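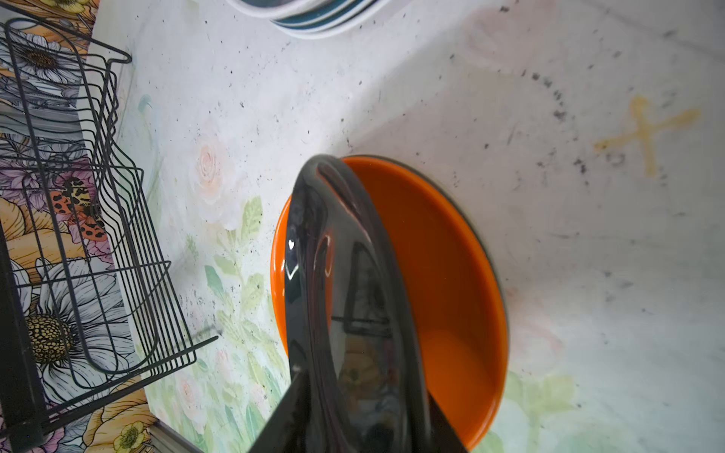

Page 19

Guver Press Vest
Orkent field equipment

For reporters and photographers who cover marches, vigils, court steps and street closures. The Guver is a load vest with a high-visibility PRESS panel front and back. It carries what you need for a long shift on foot and keeps both hands free.

Please note: the Guver is not body armor. It has no plate pockets and gives no protection against gunfire, rubber rounds or thrown objects. It can be worn over a soft armor vest if you go up one size.

The shell is 900-denier polyester with bar-tacked seams at the shoulders. The PRESS panels are held on with hook and loop and come off in one pull — several of our customers asked for this after covering crowds where they did not want to be marked. The letters are reflective white on navy.

Changes from the July version
The radio loop has moved to the left shoulder. The main zipper is one size heavier. The back panel now covers the full width of the vest, so it can be read when you are wearing a camera strap across it. Older panels do not fit the new shell.

Specifications
Pockets: 9, two of them lockable
Weight, size medium: 1,268 grams, panels attached
Sizes: S to XXL
Colors: navy, charcoal
ID window: fits standard agency and police-issued press cards
Closure: front zipper with two side buckles
Care: remove panels, hand wash, hang dry

In the box
Vest, two PRESS panels, two blank panels, one lanyard clip. Goggles, gas masks and first aid pouches are sold separately. See the Dantas pouch range for kits that attach to the side webbing.

Customer comment
"I wore it for six nights outside the county courthouse. The side buckles pinch when you sit down in a car. Otherwise no complaints, and officers could read the back from across the street." — Mercedes Rengifo, freelance photographer

Newsroom orders
Orders for a full desk can be billed to the publication. Write to Tatu Nyanda in newsroom sales with sizes and a delivery address. Unworn vests can be exchanged for another size.

Page updated Aug 22, 2020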